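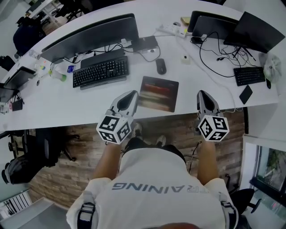 3.2 Hand-held grippers

The grippers were built in the shared workshop at Penau over one winter. Each body is printed in light gray plastic, and a white cube carrying square black-and-white markers is mounted on it (Figure 1). An operator holds one in each hand and can work seated at an ordinary desk. The harness has a black strap over each shoulder, closed with plastic buckles.

Figure 1. Operator seated at a curved white desk with both grippers, jaw tips resting on the desk edge. Marker patterns are on several faces of each cube.

The first version carried one flat marker per hand, and tracking failed whenever the wrist turned. With the cube, pose was recovered in most of the 188 trial recordings — the failures were nearly all fast reaches across the body. We print the jaws on a Herrero machine at 40 percent infill. They were replaced after 600 closures, when play in the hinge began to show in the width readings.

Calibration is done once per session, before the first task, and is repeated if a cube has been knocked. Recordings are stored on the Priltel server and trimmed by hand. The set used in Section 4 contains 3000 grasps, all collected before April.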